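Rellden Public Employees Benefits Board
Minutes, September meeting

Called to order at 2:05 p.m. by Hüsnü Duman, chair. Quorum present. Minutes of the last meeting approved with one correction: the Zelau contract runs to June, and the draft said July.

1. Retiree health plan. Staff reported 2329 people enrolled, of whom 43 have not sent back the address form. A second letter goes out next week. Anyone who misses that one will get a phone call before coverage is touched.

2. Phased retirement. The Pryor office asked whether part-time staff can apply. Counsel said the ordinance is silent. Moved and seconded to send the question to the county attorney. Passed, 7 to 2.

3. Leave payouts. Grilix, the payroll vendor, is still rounding unused sick leave down to the whole day. The chair asked for a written fix date. Grilix had no one at the meeting. Item stays open.

4. Open enrollment. Sessions will be held at the Pryor office and the main building. Evening times were requested for road crews and dispatch. Staff will post the schedule on the benefits page. 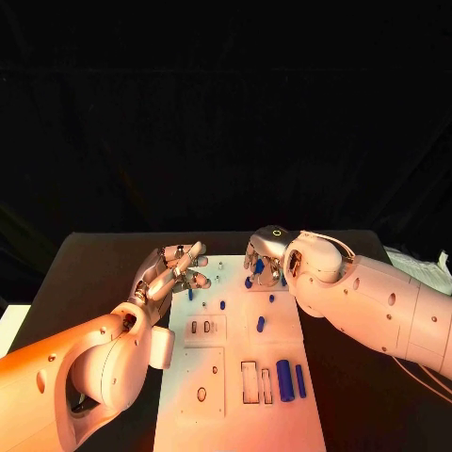 Page last changed: September, 4:40 p.m.

5. Public comment. One retired clerk asked why the dental booklet was no longer mailed. Staff will send paper copies on request.

6. Next agenda. Leave payouts, attorney's reply, vision plan renewal.

Adjourned 3:50 p.m.

Related items
Phased retirement: draft rules
Address form for retirees (print copy)
Zelau contract summary
Benefits Board minutes, June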